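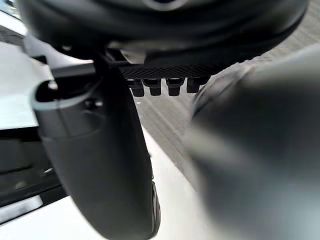

Home Downloads Field Guides Tickets Forum Log in

Search tickets... Go

We use cookies to keep you logged in and to see which pages get read. OK Settings

Strike readings flipped and then some, Pullura on Humero tablet, Eststead ridge
Opened 1 June 2019
Opened by: Chandrasekhar Venkataraman
Assigned to: Veronika Szénási
Product: Pullura field notebook
Status: Open, partial fix

Chandrasekhar Venkataraman wrote:

I am mapping the limestone and shale along Eststead ridge and down into the old Escobar quarry. These are well behaved beds. They strike a little south of east and dip gently to the south-southwest, and you can stand on the quarry floor and see it without any instrument. I have 656 readings in the project, all taken with the built-in compass and clinometer in Pullura.

When I plotted them, a good part of the quarry came out dipping the wrong way. On the map it looks like a fold. There is no fold. I have walked that face end to end and the marker bed, a crumbly brown layer full of broken shell, runs straight through without so much as a kink.

At the station by the quarry steps my hand compass says strike 105, right-hand rule, dip 30. Pullura says strike 280, dip 30. Same bed, same spot, a minute apart. The dip agrees every time I try it. Only the strike is off.

Before anybody suggests it, I have read the help page about magnets. The compass is calibrated. I did the figure eight thing until my arm was tired. My keys were in the truck.

Veronika Szénási wrote:

Thanks for the report. Could you let me know whether there is any iron-bearing rock near the quarry steps, and whether the tablet was in a case with a magnetic clasp? These are the two most common causes of strike errors. Please also export the project as a text file and attach it. A recalibration away from vehicles is worth one more try.

Chandrasekhar Venkataraman wrote:

Limestone and shale. There is a rusty stain on some of the joints, as there is on every limestone face in the world, and it doesn't move a compass needle. It doesn't move mine, and mine was lying on the same rock.

The case is rubber with a cloth strap. I took it off anyway and got the same answer.

I'm not convinced by the magnet explanation for another reason. A magnet gives you a mess. It pulls one station one way and the next station another, depending on how you are holding things. What I have is tidy. The bad readings are all wrong by the same amount, or near enough, and the good ones sit right in between them. If there is something in that quarry which turns a compass almost completely around and then lets go of it two steps later, I would like to publish on it.

Export attached.

Veronika Szénási wrote:

I've looked at the export and I think you are right to rule out a magnet. Sorry for sending you down that road.

What you are seeing looks like a strike reversal. Pullura works out the plane from the direction the back of the tablet is facing. If the tablet is pressed up against the underside of a bed, say beneath an overhang, the back points up instead of down. The plane is the same but the app has to notice which side it is being shown, and it flips the strike if it gets that wrong. Did you take the bad readings from below?

Chandrasekhar Venkataraman wrote:

Some of them, yes. The north side of the quarry has been dug back under a thick ledge and the only clean surfaces are on the bottom. The steps station is like that. So that part fits, and I'll grant it's a better idea than my keys.

It doesn't fit all the way, though. Take 105 and turn it around and you get 285. I have 280. If the app is only flipping the strike, where did the other five degrees go?

You could say I'm a sloppy reader of compasses, and on a bumpy bed I might be. But I went back through the notebook for every station where I had written down a hand reading, and the tablet is low by close to five degrees wherever I look. It's low on the flipped ones and it's low on the ones that are not flipped. I had been putting that down to rough surfaces. I don't think I should have.

So I believe there are two faults here and the flip is hiding the smaller one. The flip is ugly but at least you can see it. Five degrees would have gone straight into the cross section.

Veronika Szénási wrote:

Could you open Settings, then Position, and tell me what is shown next to "Declination"? It should say either a value or "automatic". Local declination at Eststead should be a few degrees east according to the model we ship with the app.

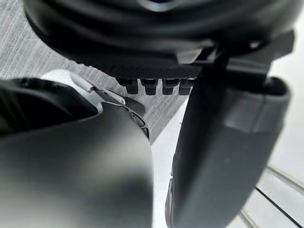
Ribbed band with a row of four black teeth under it.

Chandrasekhar Venkataraman wrote:

It says "automatic". It does not say what automatic has decided on, which seems to me the one thing a person would want to know.

My hand compass is set to five degrees east by the little screw on the side. So if Pullura is giving me magnetic north and calling it true north, that is the missing five degrees, and I don't need any more theories about it. Can you see in the export which one it used?

Veronika Szénási wrote:

Not directly. The export has a column for it but the column is blank in your file. I checked with the developers. When the project is opened without a position fix, the automatic setting has nothing to look up and falls back to zero. It is supposed to try again once a fix comes in. Do you normally start the app indoors?

Chandrasekhar Venkataraman wrote:

I start it in the truck, at the bottom of the track, under trees. I expect most people start it somewhere similar. You open the project while you are lacing up your boots.

"Supposed to try again" is carrying a lot of weight in that answer. I was out on the ridge all day with a clear sky. The map dot followed me around perfectly well, so the tablet knew where it was. It just never told the compass.

I tried the following this morning and would ask you to try it too, on your own tablet, before telling me that mine is faulty.

1. Position off. Open project. Lay the tablet on a board propped against the porch rail.
2. Take a reading and write it down.
3. Position on. Wait for the dot. Take the same reading without moving anything.
4. Close the project completely. Open it again with the dot showing. Read again.

Steps 2 and 3 gave the same strike. Step 4 came out five degrees higher. The board had not moved; I had pencil marks around its feet.

Then I turned the tablet over and held it against the bottom of the board. Strike flipped. Did it several times. It flipped most of the time, and then once it didn't, and I can't say what I did differently. I may have come at it from the side.

Veronika Szénási wrote:

I repeated your steps here on a Humero tablet and on a phone. Declination behaves the same way on both: it is only looked up when the project opens. That is a bug and it has been filed.

The reversal I can only get on the Humero. On the phone the app picks the right side every time so far. The developers believe it has to do with which way up the screen was when the reading page was opened. We're planning a fix for both in the July release.

In the meantime:

- Type the declination in by hand under Settings, Position. A typed value is used right away and is kept when the project closes.
- For undersides, open the reading page with the screen facing up, then move the tablet to the rock.
- For readings you already have, there is a "Repair strikes" tool under Project, Tools. It can add a fixed value to every strike and can also reverse those that disagree with their neighbors.

Chandrasekhar Venkataraman wrote:

Typed value works. I tested it on the board and again at the steps, and it matches my hand compass to within what I would call the roughness of the rock.

Opening the page with the screen up works too, or it has worked so far. I did it at roughly 30 stations under the ledge and none of them flipped. I'd want a lot more than that before I trusted it, given that it sometimes behaved itself before.

I am not going to use the repair tool, and I would suggest you take a hard look at it. "Disagree with their neighbors" is exactly what a real fold does. Down the valley from here the same shale is crumpled up against a fault, and the beds turn over within the length of a bus. Somebody will run that tool on honest readings, it will iron them flat, and they'll have a very tidy map of something that isn't there. At the least it should show a list and let you say yes or no to each one.

Adding the fixed value isn't safe for me either. On some days I started the app up on the ridge with a fix already, so those readings have the five degrees in them. The blank column means I can't tell which from the file. I can only tell from where I parked.

What I have done is go back with the hand compass and redo the quarry from the steps around to the spring. The other stations I am sorting by day from my paper notebook, which I'm glad I kept.

Two questions still open from my side:

a) Will the July release fill in the declination column, including when the value is zero?
b) Does the dip direction shown on the map symbol come from the stored strike, or is it worked out separately? At one station the symbol points south-southwest and the number beside it says otherwise.

Veronika Szénási wrote:

a) Yes, that is in the change list.
b) I don't know and have asked. Could you send the name of that station and a copy of the project file (the full one, the export drops the symbols)? I've passed your comments on the repair tool to the developers. Leaving this ticket open.

Chandrasekhar Venkataraman wrote:

Station is "quarry spring, lower". File sent. Please don't run the repair tool on it.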